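Camp hatchet

A camp hatchet is a small, single-bitted axe made to be used with one hand. It is carried by campers, canoeists and hunters for splitting kindling, trimming branches and driving tent pegs. Most have a head of forged carbon steel and a handle of ash, hickory or moulded nylon.

Design

The blade, or bit, is curved along its cutting edge. The back of the head, called the poll, is flat, and on better models it is hardened for hammering. Some makers add a notch for pulling nails. A leather or rubber sheath covers the edge when the tool is packed, and usually has a loop for a belt.

History

Hatchets sold for camping grew out of the belt axes used by trappers and surveyors. The Semeniuk works at Clirstead began with a run of 1,000 heads, sold without handles to hardware dealers. The rival Skoritz pattern, made in Nornulham, had a thinner cheek and a longer beard, and became popular with canoe clubs. Collector Ailbhe Ó Súilleabháin has catalogued 1,247 examples of the two patterns, 66 of them with the original sheath.

Care and storage

Carbon steel rusts quickly, so the head is wiped down and lightly oiled after use.
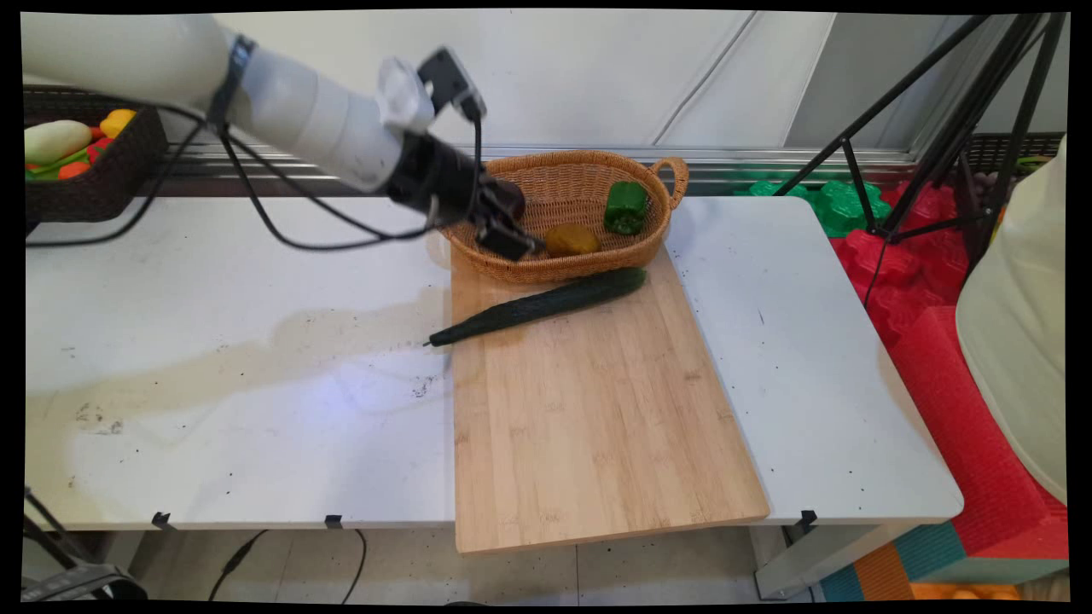
Wooden handles are rubbed with boiled linseed oil and kept away from heaters, as dry air shrinks the wood and loosens the head. The edge is touched up with a fine file, then finished on a whetstone.

See also: Splitting maul, Froe, Bow saw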